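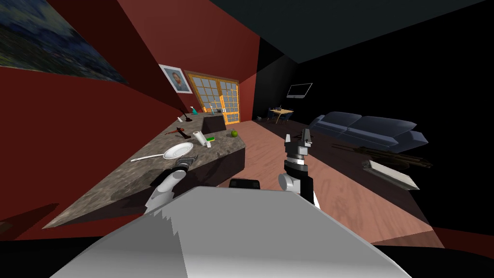
Progress report to the Pamthorpe Fund
Project: Counter clearing in serviced apartments (Plondari)
Grantee: Rostside Serviced Apartments
Period: second reporting period
Submitted: Thu 4 July

1. Status

The project remains in the simulation phase. No robot has been placed in an occupied or vacant apartment during the period, and none will be before the review in December. Work has been limited to the simulated kitchen and living area, the task list for turnover staff, and the staffing questions raised by the fund after the first report.

Spending is within budget. The underspend on hardware transport is carried forward and we ask for no change to the grant.

2. Work in simulation

The task under study is the first step of an apartment turnover: items left on the kitchen counter are picked up and either put away, set aside for the housekeeper or left where they are. The robot model has two arms with grippers. Pintér supplies the model and maintains the simulator. Rostside writes the task definitions and reviews the runs.

During the period 800 runs were logged. Of these, 158 were stopped by the reviewer before the end. A stop is recorded when the reviewer judges that a housekeeper standing in the room would have stepped in, so it covers slow or confused behavior as well as dropped items. We have kept that definition from the first period even though it makes the figures look worse than a plain success rate would.

The stops fall mostly into two groups. In the first, the gripper approaches a low or flat item from the wrong side and pushes it toward the wall. Plates and knives account for most of this group. In the second, the forearm passes over one item on the way to another and the run is stopped as a precaution. Spray bottles are the usual item at risk, being tall and easily tipped.

Pintér changed the approach planning for flat items late in the period. Too few runs have been made with the new version to report on it. Results will be given separately from the older ones in the next report.

3. The simulated apartment

The layout is a single long counter with an open living area beyond it. The counter carries ordinary items: a paper towel roll, a sponge, a spray bottle, an apple. The floor is wood, and there is a dining table with chairs, a sofa and a wall-mounted television. Our own apartments are of this general type, although most have a shorter counter and less floor space beside it.

Reviewers work from views taken at the robot's own body. These show what the arms are doing over the counter but give an awkward angle on the room, and the robot's upper surface takes up a good part of the picture. New reviewers needed several sessions before their stop decisions matched those of the others. We had not allowed time for this in the plan.

4. Effect on staff

The fund asked for a fuller account of how jobs would change. At present a housekeeper enters an apartment alone, clears the counter, strips the bed and then cleans. Under the proposed arrangement the robot would be brought in first and supervised remotely while the housekeeper starts in the bedroom. The counter would be checked by the housekeeper before any surface cleaning.

Two points follow from this. The housekeeper still has to look at every item on the counter, so the time saved is the handling time only. There is also a new duty, remote review, that does not exist in the current pay scale. Housekeepers who reviewed runs in this period were paid at their normal hourly rate plus a training supplement. That arrangement was agreed for the simulation phase and cannot simply be extended.

A draft description of the review duty was circulated to all turnover staff, and comments were collected in writing and at two shift meetings.

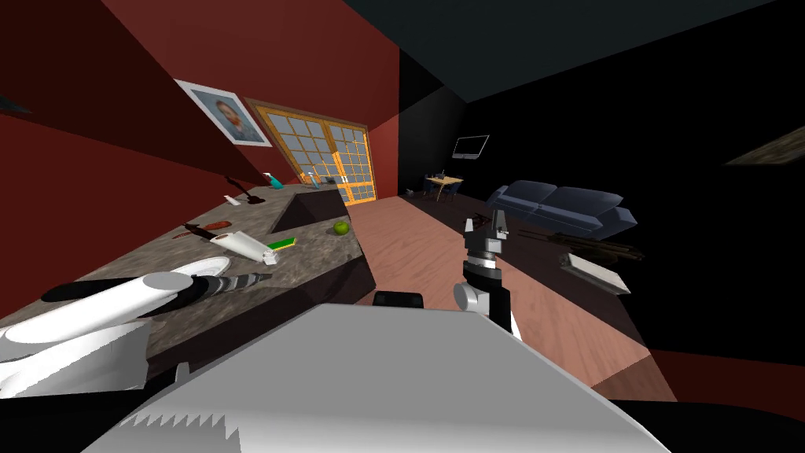 Levente Szalai wrote that the draft treats review as a rest from cleaning, and that it is tiring in a different way. After an hour of watching arms move over a counter, he said, he was slower to press stop than at the start, and he would want the limit on a session written into the contract and not left to the shift lead. He also asked who answers for a broken item if the reviewer was on the fourth apartment in a row.

Others made similar comments on session length. We have set a provisional limit of 45 minutes, followed by other work, and will keep it for the remaining simulation runs. Liability for guest property is unresolved. Our insurer has the question and has asked for the final task list before giving a position.

One comment went the other way. A housekeeper on the early shift asked for review hours to be offered first to staff with wrist or back complaints. We think this is reasonable but have not yet checked how it would fit with the existing rota.

5. Changes to the plan

Knives have been taken off the list of items the robot may pick up - they will be left in place and flagged for the housekeeper. Knives remain in the simulated kitchen as items to be avoided.

Open food has been moved to the same category. Whole fruit stays on the pick list.

A further 600 runs are planned for the next period, all with the revised approach planning. A shorter counter will be added to the simulator so that results can be compared with the present layout.

6. Open items

Pay grade for review work: proposal to staff before the end of the next period.
Liability for guest property: with the insurer.
Shorter counter layout: with Pintér, delivery date not confirmed.
Reviewer training: written guide in draft, to be tested on two new reviewers.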